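The Cup Shelf: a gallery of the kitchen plastics

Bríd Geraghty and I have run the hall kitchen between us for long enough that we've stopped being polite about the crockery. The hall gets hired out for birthdays, choir suppers and a Thursday-less week of toddler mornings (the toddlers moved their day so often we gave up writing it on the calendar). In all that time the china has gone steadily downhill and the plastic has stayed exactly as it was, like a relative who won't leave.

So in November, with the big cupboard emptied for painting, we decided to go through every coloured cup we own and work out what to keep. This page was meant to have a photo for every entry. Bríd's phone had other ideas, so for most of the cups you get the caption and your imagination. I've put the notes in the order they came out of the cupboard.

The Nillska stackers
Bought as a set and never once stacked. They wedge together if you so much as breathe near them, and getting two apart takes one person pulling and another offering advice. Kept, under protest.

The Jibrin picnic mugs
Handles on the small side. Anyone over the age of nine has to choose which finger to put through. They do survive being dropped on the back step, a test we have run more often than we intended. Kept for outdoor use.

The tumbler with the faded fish
Came back from a party with somebody else's lid on it. The lid is better than the tumbler. Kept the lid.

The measuring jug that is not a cup
It was in with the cups, so it gets a mention. The markings stop being legible after 60 mL, and everything beyond that is between you and your conscience. Moved to the baking drawer, where standards are lower.

The Zirkov beakers
Syahrul Kusuma donated these when he moved to a smaller flat, and he still asks after them. They're a colour he calls stone and Bríd calls dishwater. Perfectly good beakers. Kept, mostly so we can look him in the eye at the Christmas lunch.

The plain coloured ones
No maker's name that anyone can remember, no pattern, no handle, no opinions. A plain straight-ish cup, slightly wider at the top, in the sort of colours you'd choose if you were four. These are the ones that get used at every single event, while the fancier sets sit at the back waiting to be asked.

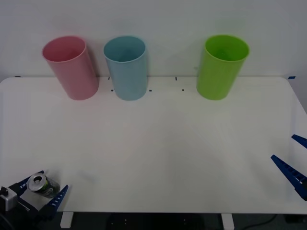 I'd have thrown out everything else in the cupboard before I parted with the plain ones. They take juice, paintbrushes, breadsticks, the raffle pencils and, one memorable evening, the collection for the new urn. You can hand a child a cup by colour and settle an argument before it starts, provided you own enough of the favourite. We don't. The favourite changes as soon as we buy more of it.

Bríd would like it noted that she prefers the blue. I would like it noted that she has never said why.

The Priveseo travel cups
A bargain at a clearance sale: 25 in a carton, all with a screw top that fits if you catch it in the right mood. We gave away as many as people would accept, then started leaving them near people's bags. The remaining 13 live in the garage with the folding chairs. If you need a travel cup, please, just say the word.

The wine glasses made of plastic
They come in two pieces and the bases fall off during speeches. Retired, with full honours, to the box of dress-ups.

The egg cups
Nobody has served a boiled egg in this hall in my lifetime. Bríd says you never know. I feel we do know by now, but they're small and they were her aunt's, so back they went.

The cup with the name scratched off
Belonged to a former member of the choir, who marked it so that no one else would use it. Everybody did. The name wore away and the cup is now in general circulation, a fate he would have hated.

The rest of the cupboard
Lids without boxes, boxes without lids, a sieve, and a bag of paper straws that I would put at roughly 4000, ordered by somebody who misread the carton size and has asked not to be identified on the website. We're set for straws. If your group is hiring the hall this summer, help yourselves to as many as you like — more, if you can manage it.

The paint in the big cupboard is now dry (a grey that looked much more cheerful on the colour card) and the cups are going back in with the everyday ones at the front. Please put them back the same way up as you found them. Bríd checks.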